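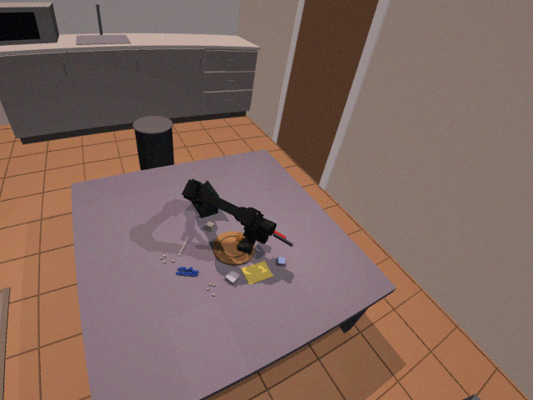

How do you teach a robot to pick up a block?

A robot arm doesn't know what a block is. It doesn't know how hard to squeeze one, either. One way to teach it is to show it.

There are two common ways to show a robot a task. The first is by hand. A person holds the arm and moves it through the job, a bit like a coach guiding your arm when you learn to swing a bat. The robot records how each of its joints bends.

The second way is by remote control. The person moves a controller, and the arm copies the motion. The arm can be a real one, or it can be part of a computer simulation, where the table, the plate and the blocks are all drawn by a program. If a block falls off a simulated table, you press a key and start over.

Each try is called a demonstration. Imad Abou Jaoude teaches robots at a lab called Stistholm. For one job, putting a small cube on a plate, he recorded 100 demonstrations. Before each one he moved the cube to a new spot. If the cube always starts in the same place, the robot may only learn to reach for that place.

Next, a computer program studies the recordings and looks for patterns. Then the robot tries the job alone. On its first test, Imad's robot missed the cube 26 times. He went back to the controller and recorded more.

Words to know
Gripper: the part of a robot arm that holds things.
Joint: a place where the arm bends or turns.
Simulation: a copy of something, made on a computer.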